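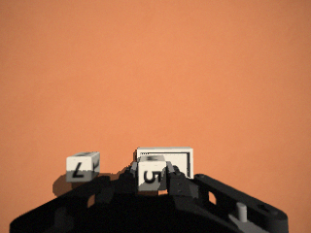

Brollthorpe lab opens its remote-control block sorting task to outside teams

14 February 2026

The robotics laboratory in Brollthorpe has published a collection of 2,497 demonstrations in which a person drives a simulated robot gripper by remote control and sorts numbered cubes. The collection is called Clonudier. It can be downloaded from the laboratory's website together with the simulator files, and outside teams may use it for teaching and for research without payment.

In the simulator the gripper works against a plain orange background. The cubes are white with black numerals, and the numerals can be turned in any direction. A cube marked 5 is between the two dark fingers in the picture, with a white tray or box behind it, and a cube marked 7 is to its left. The operator receives a short written order before each attempt, for example to take one cube by its number and put it in the tray, and then moves the gripper with a hand controller. The simulator saves the motion of the hand, the motion of the gripper and the view from the wrist.

The work began in October as a small test for students. At that time the laboratory wanted only to compare two ways of showing a task. In the first way, the operator holds the controller freely in the air and the gripper follows the hand. In the second, the operator pushes the gripper step by step with keys. The free hand was faster for almost everybody, but the keys gave cleaner motion in the last moment before the fingers close. Both kinds are included in the published collection, and each file says which one was used.

The group had 40 operators, most of them without earlier experience in robotics. Each person received one hour of practice, and the attempts from this hour are not part of the collection. According to the laboratory, the most frequent mistake was to close the fingers too early, so that one finger touched the top of the cube and pushed it away. Another mistake was to read the number wrong. The cubes are often upside down for the viewer, and a 6 was sometimes taken for a 9 until a small line was added under both numerals.

The failed attempts were kept. There are 700 of them, and they are stored in a separate folder with a note on what went wrong. The laboratory explains that a learning program can use a failed attempt if it is told clearly that the attempt failed, and that several groups had asked for such material. Attempts in which the connection was lost have been removed.

The hand controller was made by Ostrowski, a workshop in the same town that builds training equipment for crane drivers. It has a trigger for the fingers and a thumb button that stops the gripper in its place while the operator moves the hand back to a comfortable position. This button was added after the first week, when operators complained of tired shoulders. Drawings of the controller are included in the download. Teams that do not want to build one can use an ordinary game controller, but the settings must then be changed by hand, and the guide for this is still short.

Next, the laboratory will repeat part of the task on a real gripper at its second site in Gendov. The same written orders will be used, and the operators will sit in Brollthorpe and control the gripper over the network. The delay between the two sites has been measured and is small enough for slow work, but it is not known yet how well people will manage the final closing of the fingers. Results are expected in the summer.

Teams that find errors in the files are asked to write to the laboratory and give the number of the attempt. An introduction for new users will be held online in 2 parts, the first on installing the simulator and the second on recording your own demonstrations. Registration is free and is done through the Clonudier page, where the dates will also be announced.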